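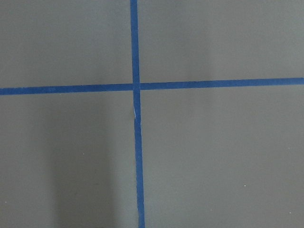

Preguntas frecuentes sobre el marcado de mesas y la colocación de objetos

Ulberg, taller de manipulación. Versión revisada el 2022-04-02. Sustituye a la hoja que estaba pegada en la puerta del armario.

¿A quién se dirige esta página?

A todas las personas que preparan una mesa para el robot, dirigen una sesión o revisan después las grabaciones. También a los equipos invitados del proyecto Pererik, que usan las mismas mesas con otras tareas. La norma de seguridad de las celdas es un documento separado y tiene prioridad sobre esta página en caso de duda.

¿Es obligatorio marcar la mesa con cinta?

Sí, para toda tarea en la que la posición inicial de los objetos se anota por casilla. Para las tareas de posición libre basta con marcar el contorno del área de trabajo. Si usted no sabe a qué grupo pertenece su tarea, mire la ficha: cuando la ficha tiene una columna llamada «casilla», la mesa se marca.

¿Qué color de cinta se usa?

Azul. Se distingue bien tanto del gris de la superficie como del papel marrón, y por eso no cambiamos de color entre una mesa y otra. Dentro de una misma mesa no se mezclan dos tonos de azul. Si el rollo se termina a la mitad y el siguiente es diferente, se levanta lo que ya está puesto y se comienza de nuevo.

¿Tienen que ser las líneas perfectamente rectas?

No. Una línea puesta a mano siempre tiene un poco de inclinación, y esto se acepta. Lo que pedimos es que cada casilla se reconozca sin discusión y que las líneas no se muevan durante la serie. En el cruce de dos tiras, las dos mitades de la horizontal pueden llegar a alturas un poco distintas. En este caso el punto de referencia es el centro de la tira vertical, medido donde toca la mitad izquierda.

Encontré un pliegue pálido en la cinta, cerca del cruce. ¿Debo cambiarla?

Depende del momento. Antes de la serie: sí, se cambia el tramo entero, de cruce a cruce o hasta el borde. Durante la serie: se toca con el dedo. Si el pliegue está pegado, se deja y se anota en el registro de Nandgate con el código «cinta, leve». Si se levanta, se detiene la sesión y se cambia el tramo. No se corta un trozo pequeño para ponerlo encima, porque deja una muesca en el borde de la línea y después hay dos bordes posibles para medir.

¿Qué hacemos con las motas blancas sobre la superficie gris?

Se limpian con un paño seco antes de la primera toma. Las que aparecen más tarde no son motivo para interrumpir. La persona que revisa las grabaciones no debe marcarlas como objeto.

¿Y las sombras?

Las sombras suaves se aceptan en cualquier casilla. No se mueven las lámparas para quitarlas una vez empezada la serie. Si una sombra tiene el borde tan duro que puede confundirse con una línea, avise a la persona responsable de la celda y espere su respuesta.

¿Puede faltar un trozo de línea?

Puede, dentro de límites. Un hueco en el límite entre dos casillas vacías se anota y se repara al final de la jornada. Un hueco en el límite de una casilla que contiene un objeto se repara antes de continuar. Una línea vertical que se queda corta y no llega hasta la horizontal cuenta como hueco, aunque la persona que la puso lo haya hecho a propósito. En la revisión interna del mes de mayo del año pasado se leyeron 1356 registros y en 19 de ellos la casilla anotada no coincidía con la grabación. En casi todos faltaba cinta al lado del objeto.

¿Cuándo se coloca papel encima de la mesa?

Cuando la tarea lo pide en su ficha; por ejemplo, las tareas con vajilla. Las arrugas leves son admisibles. Donde se encuentran dos hojas, la unión tiene que quedar cerca de un borde y nunca bajo un objeto. Si el borde trasero del papel se dobla hacia arriba, se comprueba que no tape nada que la cámara necesite ver. 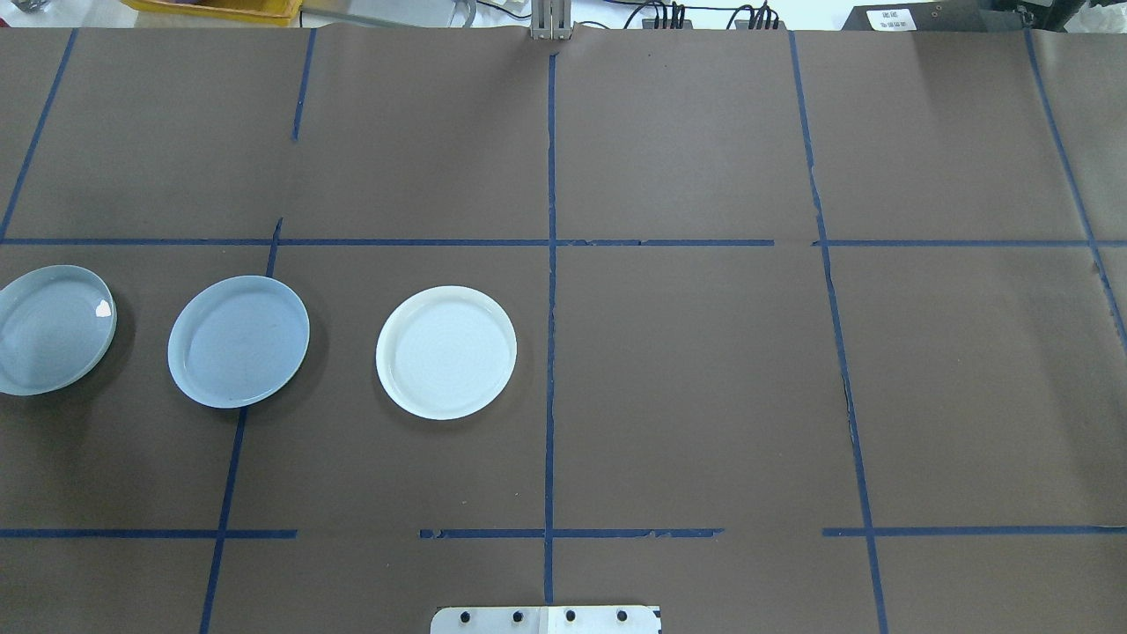
Brenda Vergara
Responsable de procedimientos de celda, Ulberg

Las preguntas que siguen las he reunido de los mensajes que recibí después de las primeras series con vajilla. He dejado las respuestas casi como las escribí en su momento. Si una de ellas contradice su ficha de tarea, escríbame antes de empezar, por favor.

Un cuenco queda encima de una línea. ¿En qué casilla está?

En la casilla donde se encuentra el centro de su base. El cuenco gris azulado que está a caballo sobre la línea inclinada es un caso típico: desde arriba parece claro, pero desde la cámara de la cabeza el borde engaña, sobre todo con una línea que no es vertical. Se mira desde arriba, se decide y se anota con la marca «sobre línea». Dos personas tienen que estar de acuerdo. Si no lo están, se aparta el cuenco de la línea y se anota la posición nueva.

¿Es un error que un objeto se vea solamente en parte?

Para la cámara de la cabeza, no siempre. El cuenco de la columna izquierda sale cortado por el borde de la imagen y la colocación es válida si la ficha permite esa columna. Lo que no se permite es que un objeto sobresalga del papel. Son dos cosas distintas, y veo con frecuencia que se anotan con el mismo código.

¿Cuántas piezas se pueden poner en la misma fila?

Lo fija la ficha. Con dos cuencos y un plato en la fila del medio trabajamos bien, dejando libre la mitad derecha. Entre los bordes de dos piezas vecinas debe quedar un espacio mínimo de 10 cm, medido con la regla y no con la mano.

¿Importa que el plato y los cuencos sean de distinto color?

Para la colocación, no. Para el registro, sí: cada pieza se anota con su tipo y su color, siempre en el mismo orden, de izquierda a derecha visto desde la cámara de la cabeza. «Vajilla variada» no es una anotación aceptable. Los reflejos en el borde de una pieza brillante no se anotan.

¿Qué pasa con las cosas que están detrás de la mesa?

La zona de detrás no forma parte del área de trabajo, pero tiene reglas. Los cables van recogidos contra el borde trasero y ningún conector se apoya sobre el papel. Cajas, bolsas y plásticos pueden quedarse detrás si no invaden la superficie. Entre dos tomas de la misma serie no se cambian de sitio, ni siquiera para ordenar. Yo preferiría que esta zona estuviera libre del todo; por ahora nos falta espacio en los estantes.

La cinta central debe llegar hasta la placa metálica del borde delantero, ¿o debe pasar por encima?

Se detiene antes de la placa. Sobre el metal no se pega cinta, tampoco en las tareas de calibración.

¿Quién puede modificar la cuadrícula?

La persona responsable de la celda en ese turno. Los equipos invitados pueden pedir una modificación con 2 días de antelación. El grupo Garrido, por ejemplo, pide habitualmente casillas más anchas, y se les prepara una mesa aparte para no tocar la común. Después de cada modificación se hace una foto de la mesa sin objetos y se guarda con el nombre de la serie.

¿Qué hago si descubro una línea rota cuando la serie ya ha terminado?

No la repare todavía. Haga una foto, anote la casilla y avise a Damián Lagos, que lleva la revisión de las grabaciones. Él decide si se repiten tomas. Una cinta con aspecto desgarrado no significa por sí sola que las tomas se pierdan: si el límite de la casilla se puede seguir a simple vista, normalmente se conservan con una nota.

¿Se puede mover una pieza con la mano durante una toma?

No. Primero se pulsa la pausa, se espera hasta que el brazo esté quieto y la luz de la celda haya cambiado, y solo entonces se entra en el área. La toma se marca como interrumpida también cuando la pieza vuelve exactamente al mismo lugar.

¿Dónde se encuentran las fichas de tarea?

En Nandgate, carpeta «Celdas», subcarpeta «Fichas vigentes». Las copias impresas sirven para consultar en la mesa. Si la copia impresa y la de la carpeta son diferentes, vale la de la carpeta, y la impresa se tira.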